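Pantry and Fridge Walk-Through, Prunden Kitchen – November
Checked by Tahsin Miah

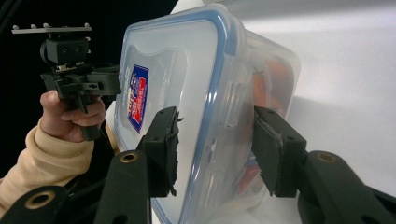
Clear container with a light blue seal around the lid.

Fridge temp: OK. It read 3 C when I got in, and I was pretty happy with that!

Lid seals: OK, mostly. I ran a thumb around every one (yes, all of them) and tossed 2 that had split.

Date labels: Needs work. Somebody wrote "Sunday" on the soup. Which Sunday, folks? Day and month, please.

Dry shelf: OK. Flour is off the floor now – thank you!

Smoke alarm: OK. Good and loud, scared me half to death.

Extinguisher: Tag is fine, but the Birhane mop bucket was parked in front again. I moved it.

Back door: Sticks. I'll call Grirnell about it this week.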